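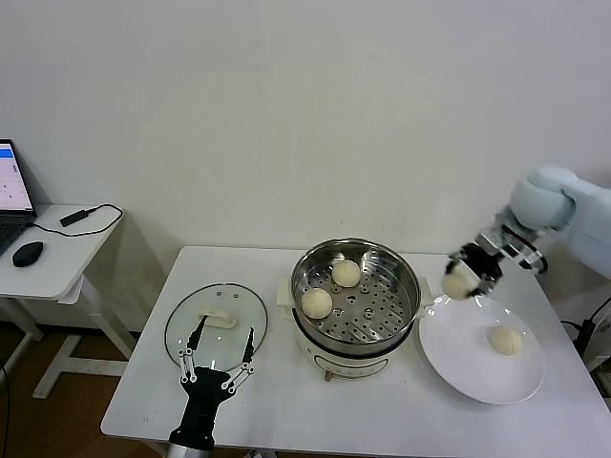

Bun transfer from steamer to plate, right hand on the acrylic bracket.

Home Forums Hands & Grippers Unanswered Log in

Multi-fingered hand or parallel gripper for soft food?

Malik
Comparing end effectors for moving steamed buns. The multi-fingered hand holds one over the plate, but the grip force setting is guesswork. Controller loop is 300 Hz. Would a two-jaw gripper with silicone pads dent them less?

Živko Radonjić
Pads spread the load over a smaller area than several fingers do. I would keep the hand and limit motor current instead – start at the lowest value that lifts and step up. Log at least 300 grasps per setting before comparing. Also check the acrylic bracket for flex under load. Ours shifted up to 2 mm and we blamed the calibration for a week.

Dustisetti
parallel is fine for buns, used one since January. the glass lid is the harder part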